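Home Practice Tips: Drums and Bass in a Small Apartment
by Dela Boateng

I play drums in a progressive trio, and for many years I live with neighbors under my floor. These are the things that helped me to keep playing at home.

First, the floor. The bass drum pedal sends its knock down through the legs of the kit, so put something soft and thick under it. I use two rubber mats with an old carpet on top.

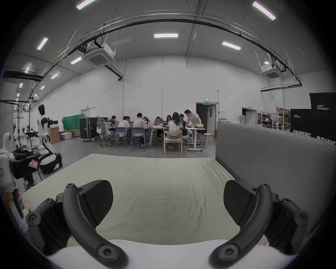
The carpet should be bigger than the kit by a hand on every side, or the hi-hat stand will walk away from you during long songs.

Muting the drums costs almost nothing. Cut a ring from felt and lay it on the snare, and the ringing stops. For the toms, old clothes are good enough. A blue top, twisted into a band, can lie along the edge of the drum head - fix it with a little tape.
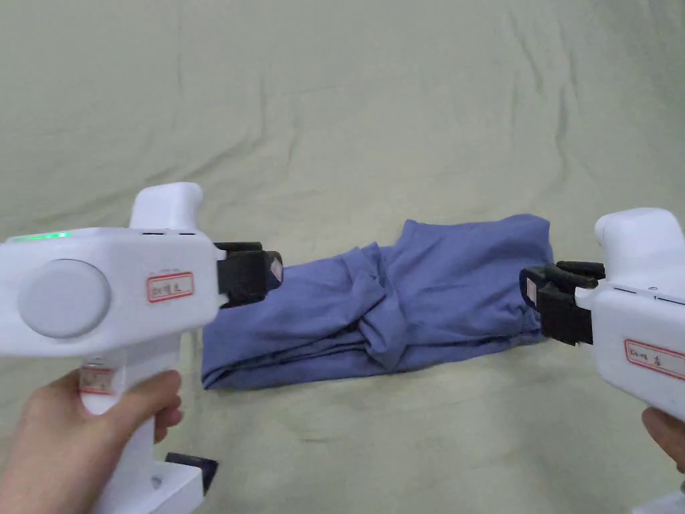
The bass drum wants more filling. Put the cloth against the back head and leave the front one free. A soft knit garment does this better than stiff cotton, and you can leave it in a long, twisted blue bundle without any folding.

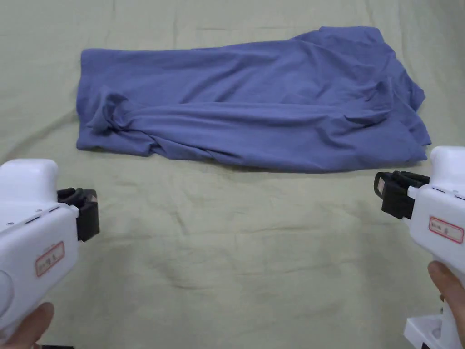 Cymbals are the hardest part. I tape the underside and practice with light sticks. If your bass player comes also, let him use headphones, and keep the click at 40 for the slow exercises. Some 20 minutes of this is plenty for one evening.

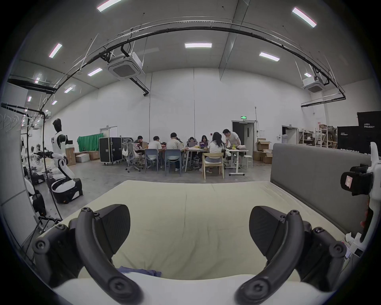
After practice, loosen the wing nuts and take off all tape, as the glue becomes hard on the metal. Rubbing alcohol on a rag removes what remains.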